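Budget for hand-held grippers plus an arm — what am I forgetting?

Posted by Melahat Gündoğdu
Tags: buying, grippers, small workshop

Need to put a number in front of my boss before the end of August and I'm a bit stuck. We want to teach an arm to do light table work, small household stuff mostly, picking up and putting down. Plan is hand-held grippers first so people can record the moves themselves, arm later.

What I have so far, all in pounds:
Two hand-held grippers from Zasuteo, 600 each
Arm — not this year, quote still to come
Total ceiling for this year 1,923

So that leaves 723 for everything else. Is that daft? Do I need spares from day one? And is it worth getting a proper bench or can we use the tables we've got. Boss thinks tables are tables. Also does anyone know if the Rukis fingers fit the Zasuteo body, the shop page says "most models" and thats all it says.

Thanks, sorry for the rush, typing this between meetings

Sherif El Ouafi
4 people found this helpful

Not daft but tighter than it looks. Two at 600 is fine. Check whether delivery and tax are in that, they weren't in mine and I had to go back and ask for more, which went down badly.

Spares yes. Finger pads go first. The gripping faces get scuffed and dusty and the edges start to fray, and then your later recordings don't behave like your early ones. I'd put in two full sets of fingers per gripper and a bag of screws. After that bushings for the linkage, cheap, but you'll wait weeks if you order them seperately.

Tables — your boss is right for once. Plain wooden top, scuffs and all, does the job. Spend on light instead. Soft and even, no lamp glaring off shiny things. Painted wire is a pain for that.

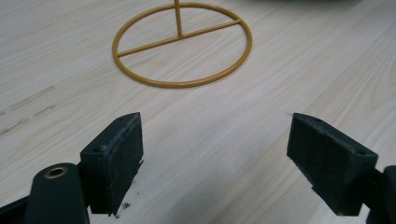
And get your objects sorted early, I put nothing down for them and regretted it. Thin wire stands, mugs, boxes, cloths, whatever your arm will meet later. Buy doubles of anything you might bend. Charity shops are good, just keep a list of what you bought or you'll never find the same one again.

No idea on Rukis. Email them with the hole spacing, don't go by the shop page.

Flomar

depends what you want to pick up. we got one gripper and shared it, was fine, bit of queueing after lunch. put the other 600 towards the arm?

Kırmızıgül

Wouldn't share one. If it breaks you've got people standing about with nothing to do and that costs more than the gripper did. Two is right.

Things missing from your list: storage (recordings eat disks, buy bigger than you think), a decent charger, people's time. Time is the big one. Ask whoever signs it off if wages come out of the same pot, ours did and it wiped out half the plan.

Rukis fingers — tried a set on an older Zasuteo body. Went on but sat slightly crooked, had to shim one side. Newer body might be different. Ask for a sample pair before you order a boxful.

Melahat Gündoğdu

Brilliant, thank you all. Going with two and splitting the rest between spares, storage and a light. Have emailed Rukis about the holes, will post what they say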